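Ollora - Garra paralela de dois dedos G2
Produtos > Garras e punhos > Ollora G2 > Aviso de segurança e peças de substituição

Ref. do kit de correção: G2-KC-14
Disponibilidade: em stock
Aplicável a: garras G2 fornecidas até novembro, com módulo de força Erora na versão anterior à 14

Resumo do problema

Recebemos participações de clientes em que a garra G2 perdeu força de aperto durante movimentos de arrasto sobre uma superfície plana, sem gerar alarme. A garra mantém a posição indicada no ecrã, mas a força real nos dedos cai abaixo do valor programado. Na maioria dos casos a peça escorrega e fica para trás. Em dois casos o braço continuou a descer à procura de contacto e os dedos bateram na superfície de trabalho.

Não há registo de ferimentos. Há registo de dedos lascados e de um tampo riscado.

Causa

O módulo Erora lê a corrente do motor e calcula a força a partir dela. Quando o objeto é largo numa ponta e mais estreito a meio, os dedos podem assentar primeiro na parte larga e deslizar depois para a zona estreita. O motor já está parado nesse momento e o módulo considera a preensão concluída. A folga que se abre não é lida como perda de peça porque fica dentro da tolerância de posição.

O defeito agrava-se com a força programada acima de 80 N. O mecanismo cede ligeiramente sob carga e, ao aliviar, o dedo inferior recua mais do que o superior. Em garras novas a diferença quase não se nota. Em garras com o bloco de guia gasto é suficiente para soltar a peça.

A falha foi reproduzida na nossa bancada por Định Âu, do serviço técnico, com um apagador sobre um quadro branco pousado na mesa. O ensaio é simples de montar e recomendamo-lo a quem queira verificar as suas próprias unidades antes de encomendar o kit.

Ensaio de verificação

Pouse um quadro branco na mesa e confirme que não balança. Faça um traço curto com marcador. Programe a garra para pegar no apagador pelos lados, com os dedos paralelos à superfície, e arraste-o sobre o traço em passagens lentas. Em células com dois braços, mantenha o segundo braço parado e fora do percurso do primeiro.

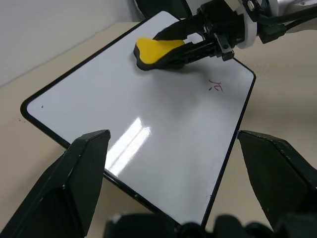

Faça 100 passagens com a força em 80 N e observe a posição do apagador em relação aos dedos no fim de cada uma. Um desvio de 2 mm ou mais entre a primeira e a última passagem indica que a unidade está afetada. Se o apagador rodar dentro da garra, pare o ensaio - não vale a pena continuar e o passo seguinte pode ser o contacto dos dedos com o quadro.

O traço apagado ou por apagar não serve de critério. Tivemos unidades com defeito que limpavam bem e unidades boas com um apagador gasto que deixavam tinta.

Medidas provisórias

Até à instalação do kit, aplique o seguinte:

Limite a força programada a um valor inferior a 80 N.
Reduza a velocidade de descida nos programas com procura de contacto.
Ative o limite inferior de altura no controlador do braço. A garra não tem limite próprio.
Verifique a ficha do cabo do punho. Uma ficha mal encaixada dá sintomas parecidos e já levou à devolução de garras sem defeito.
Ninguém deve segurar a peça ou a superfície com a mão durante o ensaio.

Os clientes com controlador Galmont podem usar a função de supervisão de contacto do próprio braço. Funciona, mas dispara com facilidade em superfícies ásperas e obriga a rearmar a célula.

Conteúdo do kit G2-KC-14

Bloco de guia do dedo inferior
Par de pontas de dedo, escuras, sem revestimento
Parafusos de fixação do bloco
Firmware 14 para o módulo Erora
Folha de calibração

As pontas de dedo vêm no kit porque a medida de calibração parte de pontas novas. Riscos superficiais nas arestas não são motivo de substituição noutras situações. Lascas na face interior são.

Instalação

Desligue a alimentação do braço e aguarde que a garra fique sem tensão. Retire as pontas, depois o bloco de guia. O parafuso de trás só sai com a garra a meio curso, por isso deixe-a nessa posição antes de desligar. Monte o bloco novo, monte as pontas e ligue de novo. Carregue o firmware 14 e siga a folha de calibração até ao fim, mesmo que o módulo indique que já está calibrado.

Repita o ensaio do quadro depois da instalação. Se o desvio continuar igual ou superior a 2 mm, não volte a pôr a garra em serviço e contacte a assistência.

Com o firmware 14 a garra passa a emitir o alarme de perda de força e a parar o movimento. Os programas antigos que ignoravam os alarmes da garra têm de ser revistos - caso contrário o braço segue com o ciclo e o aviso fica apenas no registo.

Compatibilidade

O kit não serve para a versão G2 com dedos curvos. Também não serve para garras montadas com o adaptador Sandhu de perfil baixo, em que o bloco de guia tem outra furação. Para estas há uma peça diferente, ainda em ensaio.

Garantia e envio

O kit é gratuito para garras dentro da garantia. Indique no pedido o número de série gravado no corpo da garra e a versão do módulo. Pedidos recebidos até sexta-feira ao meio-dia saem na mesma semana.

As garras danificadas por contacto com a superfície são avaliadas caso a caso. Envie o registo do controlador junto com a garra e não limpe os dedos antes do envio.

Documentos relacionados
Manual da garra G2
Notas de versão do firmware 14
Formulário de devolução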